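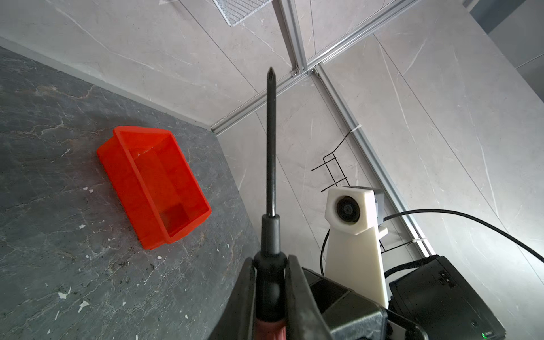 Phillips-style screwdriver and an open red-orange bin.

Grerow Reservoir: does the June operating notice change the release obligation?

tailwater_ed
The new operating notice for Grerow sets a target elevation of 2369 feet. The downstream agreement with Sketum requires a minimum release of 2000 cfs, measured at the Queiroz gauge. My reading is that the notice leaves the release alone and only changes the storage target. The regional paper reported it as a suspension of the minimum. I can't find the word "suspension" anywhere in the text. Has anyone read the annex?

kfedoruk_hydro
Taras Fedoruk here, for those who know me from the old list. I've read it. The annex covers gate operations. It says nothing on the minimum except in paragraph 7, where the operator "may schedule releases consistent with the storage target." That phrase is where the trouble starts. Under the old notice the target was subordinate to the release, and that sentence is now missing.

tailwater_ed
Missing or moved? The agreement outranks a notice in any case. An operator can't cancel an obligation between two governments by leaving a sentence out.

kfedoruk_hydro
Missing. I compared the two versions line by line. I agree on rank. I'm describing what the gate crew will follow at 3 a.m., and that is the notice.

Anjana Sheikh
The paper has changed its article. The headline now says "review" where it said "suspension," and there is a line at the bottom stating that the earlier version misstated the ministry's position. The body still has the old quote from Constanza Echeverría, the deputy minister, that storage "comes first this season." So the correction and the quote don't fit together very well.

low_head
They fit if you read her as talking about priority inside the reservoir – power against irrigation – with the border flow already taken off the top. That is how the Drastbridge water office has always budgeted it. Compact flow comes out first and everyone fights over the rest.

Anjana Sheikh
Then she should have said so. Downstream farmers read "comes first" the way anybody would.

low_head
She was answering a question on power. The full transcript is on the ministry site. The paper used half the sentence.

tgatti
I worked gauge records on the Sketum side until I retired. A point on measurement, which people skip. The 2000 is a daily mean. It is not an instantaneous floor. The operator can run well under it overnight and make it up in the afternoon peak, and the record shows compliance. If the target elevation is held tightly, you should expect more of that swing. The agreement permits it. Irrigation intakes don't like it at all, and that is where complaints will come from before there is any legal breach.

tailwater_ed
Is the hourly record public?

tgatti
Hourly stage is public. Discharge is published only as the daily mean. You can work out hourly discharge from the rating table, but the low end of the table was last revised before the channel work at Queiroz and I would not take a dispute to the joint commission on it.

kfedoruk_hydro
I disagree with Thomas on one thing. The agreement says "daily mean" in the reporting clause. The release clause says "at no time less than." Those are different tests, and Sketum has argued for the stricter one before.

tgatti
Argued it and dropped it. The commission's working rules adopted the daily mean for both. Covadonga Gallardo chaired that session and the minutes are short and clear.

kfedoruk_hydro
Working rules bind the commission's staff. They don't amend the release clause. We won't settle this here, but I wouldn't call it closed.

low_head
Practical question. Has the actual release dropped since the notice?

tgatti
Not in the daily figures. All above the minimum so far. The hourly stage has a wider swing than before, though that could be gate testing under the annex.

tailwater_ed
I'll write to the water office and ask whether the deleted sentence was intentional. If I get an answer I'll post it in full.

Reader comments

canal9: Our intake went dry twice before breakfast, so somebody is swinging it.

M. in Drastbridge: Please link the transcript. The ministry search page doesn't work on a phone.

ratingcurve: Agree with Fedoruk on the release clause. "At no time" is hard to average.

Related threads
Queiroz gauge: when is the next rating revision?
Sketum asks for hourly discharge data
Reading a reservoir operating notice

Contact the moderators | Copyright the forum and its posters | Back to top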